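Automation of Bench Assembly at Mackay: Effects on the Work and the People Who Do It

Final project report, Department of Industrial Studies
Submitted by Hatice Eren and Hamish Chisholm
Project supervisor: Catriona Gillies

1. Background

Mackay assembles small mechanical kits for training workshops and repair schools. Most of its product is sorted, fitted and checked by hand at long benches on the ground floor of the Lotport building. The company began a trial of two-armed robots at one of these benches last year, and our department was invited to follow the trial from the point of view of the staff.

The report deals with three questions. What tasks have moved from people to machines? What new tasks have appeared? How do the assemblers judge the change? The cost of the equipment was outside our assignment and is not discussed.

2. Method

We visited the site every Monday during the spring term and completed our last visit in June. We interviewed 6 assemblers, the shift lead, Lachlan MacRitchie, and the process engineer, Lamduan Wiriya. Interviews took place during paid hours in the break room and were recorded in writing only. Each person received a copy of the notes and was able to correct them. Two made changes, both to the wording of remarks on pay.

We also read the shift log for the trial bench. The log contained 1276 entries. After removing duplicates and entries with no task code, 871 remained, and these form the basis of Section 3.

3. Changes in the Division of Work

Before the trial, an assembler at this bench carried out a full kit from start to finish. The work included picking the parts, placing them, fitting the pegs and signing the card. Under the present arrangement the assembler prepares the board, watches the run, corrects any misplaced part and signs the card. Picking and placing belong to the robot for the Jinden kit and remain manual for all others.

The log shows that setting up and resetting now make up the largest group of entries. Under the old task list these had no code of their own and were treated as part of tidying the bench. Mr. MacRitchie considers this the main weakness of the original plan. The shift schedule allowed no time for resetting, and during the first weeks the assemblers did it at the end of their breaks. A separate allowance was added after they raised the matter.

The second largest group is correction. Staff are asked to record the part, the position and the action taken. The quality of these notes varies a great deal. Some give a full account, while others read only "fixed" or "moved peg." Ms. Wiriya relies on the notes to adjust the program and has asked for more detail, but the entry screen is slow and the staff prefer to keep pace with the run.

4. Views of the Staff

None of the people we interviewed wished to return all kits to manual work. Four said that their hands and wrists were less tired at the end of the shift. The same four said that watching was harder than they had expected, and that their attention dropped in the last hour before lunch.

Opinions were divided on skill. The two longest-serving assemblers felt that their knowledge of parts was being used less. One of them remarked that she used to know a bad peg by the feel of it and now had to wait until it failed to seat. A newer employee held the opposite view and valued the chance to learn the control software, Nulletti, which he hoped would lead to a higher grade. At the time of writing, no grade exists for this work. We regard this as an open question for the company.

5. Recommendations

Resetting should have a permanent place in the schedule and in the job description. The entry screen should offer a short list of common corrections, with a free text field for the rest. Assemblers should rotate between the trial bench and the manual benches within a single shift. The company should also state in writing how time spent on Nulletti will count toward grading.

6. Limits of the Study

Our interviews covered one bench and one shift. The night shift was not included, and 100 log entries from the first week were written before the task codes had settled. They were kept in the count but should be read with caution.

Appendix: The Trial Bench 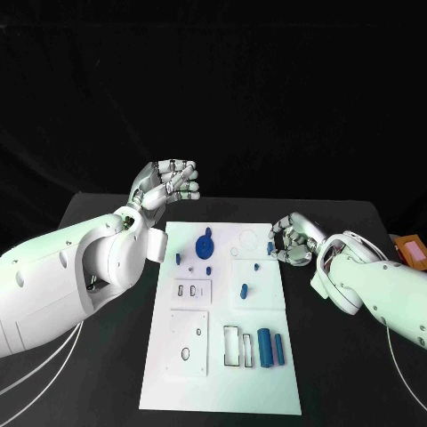 Board preparation is the task on which the assemblers' experience has the greatest effect, and it was the one they most wanted recorded. The printed guide describes the order of work but says little about judging whether a layout is ready. Staff have developed their own habits for this. One assembler goes over the drawn outlines first, the two circles near the top right and the two rectangles lower down, and then turns to the blue pegs and cylinders that stand upright on the board and its plates. Another begins with the plates and leaves the outlines until last. Ms. Wiriya has agreed to include both methods in the next version of the guide, and the assemblers will review the draft before it is issued.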